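试用Skida双臂推轮椅套件：一份不太相信宣传页的上手步骤

销售说“开箱即推”。我花了一个下午，结论是能推，但前面要做的事比宣传页写的多得多。下面按我自己的顺序写，和说明书不完全一样。 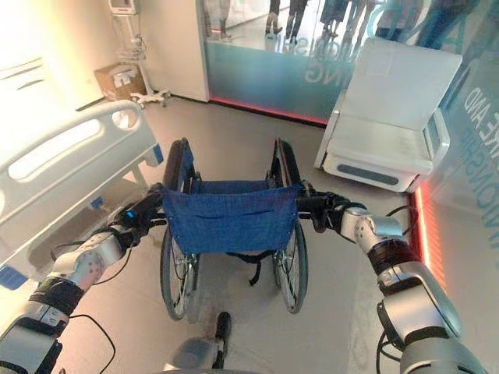 第一步：先挑轮椅，再谈机器人

宣传页写“适配所有标准轮椅”，这话别当真。我用的是一台黑架子、蓝色布靠背的折叠轮椅，两根推把在靠背后面，夹爪一左一右各抓一根。推把太粗、带海绵套、或者中间连成一根横杆的，请先找Skida要书面答复，口头的“应该可以”不算。

抓之前检查三样：
座椅完全撑开，交叉架锁到位；
推把套不会转，用手使劲拧一下；
座椅下面的带子不要拖到地上，也不要碰到轮辐。

说明书里完全没提带子的事。

第二步：清出一条路

病床和躺椅之间的通道是最常见的用法，也是最容易出问题的地方。两条手臂伸在前面，肘部要占的宽度比轮椅本身多，只按轮椅宽度量通道一定会量少。床栏、床角的防撞块、带轮底座的支架，都按障碍物处理，能挪的先挪走。

有玻璃隔断的房间要多留心。厂家说传感器认得玻璃，我问磨砂的和透明的是不是都测过，对方发来的还是那份宣传册。我的做法是在软件里手工画一条禁行线，离玻璃500毫米。

第三步：分两次抓握

1. 拉上轮椅两边的手刹。
2. 把机器人停到轮椅正后方，底盘对准两个后轮的中间。
3. 在控制页选“单侧抓握”，先左后右。默认是两侧同时抓，轮椅没摆正的时候容易被带歪。
4. 夹爪合拢后，用手晃一晃推把。夹爪上有个小灯，我不拿它当抓牢的凭据，手感更可靠。
5. 看一遍两侧的线缆，给手臂转动留出余量，别让线垂到轮子旁边。

第四步：空椅走直线

松手刹，速度调到最低一档，走一小段就停。停下后看轮椅有没有偏向一侧。偏了先查轮胎气压，再查两边抓握高度是否一致，最后才去动软件里的补偿值。客服会让你直接改补偿值，这样改出来的数换一台轮椅就作废了。

直线没问题再放配重。我从5公斤的沙袋开始，一袋一袋加。沙袋要绑住，别只是搁在坐垫上。

第五步：试急停

很多人跳过这一步，请别跳。手动急停、遥控急停、断网，各试一次。重点看停下之后夹爪是松开还是保持。在平地上松开没什么，在坡道上就是另一回事了。设置里这一项叫“612号参数”，没有中文解释，改之前先截图存底。

载人呢？

我没有试，也不建议照着这篇去试。Skida的页面上有“辅助转运”四个字，可我要载人工况的测试报告，等到现在还没有收到。同事Mali Prothero比我乐观，她觉得10月的固件出来以后可以重谈。我想先看报告。

值不值得买

如果只是把空轮椅从病房送回存放点，它能做，只是准备时间要算进成本里。租用合同里有一条“每月200次任务”的上限，签之前问清楚抓握失败算不算一次。我问了两遍，得到两个不同的答案，最后让他们写进了附件。

更新于2025-08-13。固件版本不同，菜单位置可能会变。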